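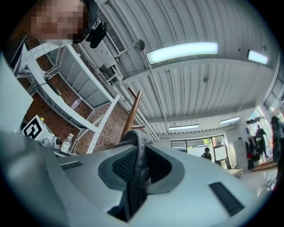

## 4. Shelving against a masonry wall

This section covers the Mondevero tall unit: metal, white finish, perforated uprights, horizontal shelves. It applies to units placed against bare brick in a room with a ceiling vent. For units against plasterboard, use section 5. For back-to-back units in the middle of a floor, use section 6.

### 4.1 Before you start

Check the contents of the carton against the packing slip. Each unit is supplied with:

- uprights, perforated along their full length
- shelves, with folded edges
- shelf clips, 36
- foot plates with levelling screws
- wall brackets with spacers
- one 9 mm spanner

Masonry fixings are not supplied. Choose them to suit the brick and the load.

You will also need a spirit level, a tape measure, a rubber mallet, a drill with a masonry bit and a pencil. Two people are needed for steps 6 to 9 below.

> **Caution:** The cut edges of the perforations can be sharp before the uprights are joined. Wear gloves until all the shelves are in.

### 4.2 Choosing the position

1. Find the ceiling vent and its duct housing. Leave a clear gap of at least 30 cm between the top of the unit and the lower face of the grille, measured straight down. If the unit will stand to one side of the grille, keep the same gap sideways.
2. Look for cables on the wall. A cable that runs across the position of the unit must be moved, or clipped flat to the brick, before the uprights go up. Do not trap a cable behind a foot plate.
3. Check the floor with the spirit level. The levelling screws can take up a slope of 9 mm across the width of the unit. If the floor is worse than this, pack it first.
4. Mark the outer edges of the unit on the floor in pencil.

> **Note:** Old brickwork is seldom flat. Hold a straight batten against the wall at ankle, waist and head height and mark the brick that stands out furthest. The spacers are set from this brick.

### 4.3 Putting up the frame

5. Lay the rear pair of uprights on the floor, open side up. The end with the closer-set holes is the bottom.
6. Fit a foot plate to each upright. Tap it home with the mallet. Turn the levelling screws fully in.
7. Fit the lowest shelf between the rear and front uprights, with one clip at each corner. The lip of the clip faces inwards.
8. Fit the top shelf in the same way. Leave the clips loose enough to move by hand.
9. Stand the frame up on the pencil marks. One person holds it; the other checks that both sides are upright.
10. Turn the levelling screws down until the frame stands without rocking.
11. Press all the clips home.

> **Caution:** Do not let go of the frame at this stage. With only two shelves fitted and no wall bracket, it can tip forwards.

### 4.4 Fixing to the brick

12. Hold a wall bracket against each rear upright, 113 mm below the top. Mark through the slot on to the wall.
13. If a mark falls on a mortar joint, move the bracket up or down by one hole. Fix into the brick itself, near the middle of its face.
14. Move the frame clear and drill. Set the drill to rotary only if the brick is soft or crumbling.
15. Brush out the holes, fit the plugs, and bring the frame back.
16. Add spacers between the bracket and the wall until the bracket sits flat. Do not pull the frame back to meet the wall with the screw.
17. Tighten the screws, then check the level again.

### 4.5 Remaining shelves

Work from the bottom upwards. Count the holes on all the uprights for each shelf and write the number on a strip of tape stuck to the front edge. A shelf that is one hole out at a single corner looks level from the front and will bind when loaded.

The shelf spacing depends on what is to be stored:

| Stored item | Empty holes between shelves |
|---|---|
| Small tubs and round containers | 9 |
| Capped bottles, standing | 12 |
| Boxes and crates | 18 |

Bottles must stand upright, with the label facing forwards. Loose parts in clear plastic bags may lie flat on a shelf, but must not hang over the front edge or against the perforations. The Tlapale divider strip can be fitted to any shelf used for bags.

> **Note:** Long thin items such as rods and battens should not be stood in the gap between the unit and the wall. Lay them on the lowest shelf, or use the Wustodar side cradle (see 4.8).

### 4.6 Checking the airflow

Do this once the unit is full. A full top shelf can disturb the air from a vent that was clear when the unit was empty.

18. Turn the ventilation on and wait five minutes.
19. Hold a strip of tissue level with the top shelf, at each end in turn. It should move in the same direction at both ends.
20. If it hangs still at one end, take the tallest items off that end and repeat.
21. Wipe the grille with a dry cloth. Do not remove the grille from the housing.

### 4.7 Care

Wipe the shelves with a damp cloth and dry them. Do not use wire wool on the white finish. Touch up chips with Clirkska metal paint, white, before rust forms around the holes.

Check the wall screws after the first month and then every December. Brick dust on the floor behind the unit is a sign that a fixing is working loose. Unload the unit from the top down before doing any work on it.

### 4.8 Faults

**Unit rocks after loading.** One levelling screw is not touching the floor. Unload the lowest shelf, turn the screw down by hand until it touches, then a quarter turn with the spanner.

**Clip will not seat.** The clip is upside down, or the upright is. Check the closer-set holes at the foot.

**Shelf rattles when the ventilation runs.** Press the clips home again. If the noise goes on, check that no spacer is touching the duct housing or its supports.

**Side cradle fouls the bracket.** Move the cradle down three holes. The bracket stays where it is.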